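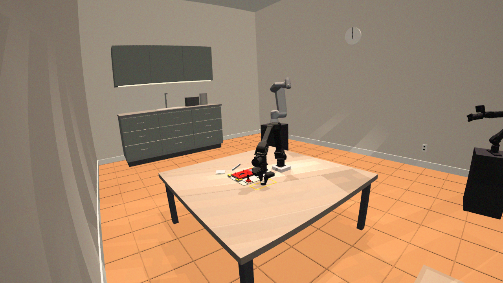
Flalura Bench is a workshop room file for people who are building a tabletop arm at home or in a shared shop and want to try their moves before the motors are switched on. It loads into the Zoltudari simulator as one scene, and everything in it can be picked up, moved or deleted. The default job is a small parts task: a red tray with upright pegs sits on a thin mat, and the black arm starts with its fingers low over the wood, to the right of the tray. The table is turned at an angle to the walls, so check which way your axes point before you copy coordinates over from a real bench.

March 14, 2018
By Leonor Fonseca
Filed under: Robot arms > Software and scenes

What you get

The download is a single folder with the room, the table, the arms and their pedestals, the tray set and the loose pieces. The tray is a separate file. Its mesh has 3,164 triangles, which an older laptop handles well, and there is a print version in the same folder if you want to make a real one. The print version prints flat without supports. The holes in the base take 6 mm bolts.

The room has a tiled floor, a run of drawers with a countertop and sink, a wall cabinet and a clock. None of these move. They are there as obstacles and as background for a simulated camera, and if you only care about the table you can switch off the group called "room" and save some memory.

The arms

The table arm stands on a small white base plate and can be slid to any point on the tabletop. The gray arm and the black arm on the tall pedestal at the right are there for people who want to plan around a second machine or hand parts across. Both are locked when the scene opens. To use one, untick "hold" in its settings and give it a controller.

Link lengths and joint limits are kept in a plain text file. If you built your own arm, change those first. Arben Grgić, who drew the scene, built his own arm on a kitchen table in October and the file layout follows his notes. Measure from joint center to joint center, with the arm lying on its side and the power off. A link that is short by a few millimeters in the file will put the fingers into the table on the real bench.

Setting up

Unzip the folder into your Zoltudari scenes directory and open bench.scn. The first load is slow while the textures are built. After that, set the table height to match yours, then place the arm, then the mat, then the tray. The tray moves with the mat if you drag the mat, and on its own if you hold shift.

Run the sample program at low speed first. It goes to the loose red piece with the knob and closes the fingers. What happens after that depends on your grip settings, and the defaults are soft. Vesela Grgić has written a longer page on grip force and friction, and it is in the docs folder as grip.txt.

Using it next to a real arm

Sim results carry over fairly well for reach and for collisions. They carry over poorly for cable drag, belt slack and anything bendy. Run the program with the tray removed from the real bench the first time, keep a hand on the stop button, and keep sleeves and long hair away from the joints.

Shared workshops need one license per computer – the number of people using it doesn't matter. The Georgiou makerspace keeps it on the bench computer and members bring their own arm files on a stick.

Details

Version: 2
Price: $120 per computer, updates included
Needs: Zoltudari simulator (sold separately)
Arms: editable joint limits, link lengths and grippers
Not included: motor drivers, real hardware, printed parts
Sold by: Fornton

Known problems

Shadows under the table flicker on some laptop graphics chips. Turning soft shadows off fixes it. The yellow outline on the tabletop is drawn as a surface marking and does not register as a collision. Duyên Quan is working on a left-handed layout of the room, with no release date yet.

Questions about licenses go to Aiman Tjoa through the contact page.

Home | Arms | Grippers | Scenes | Docs | Contact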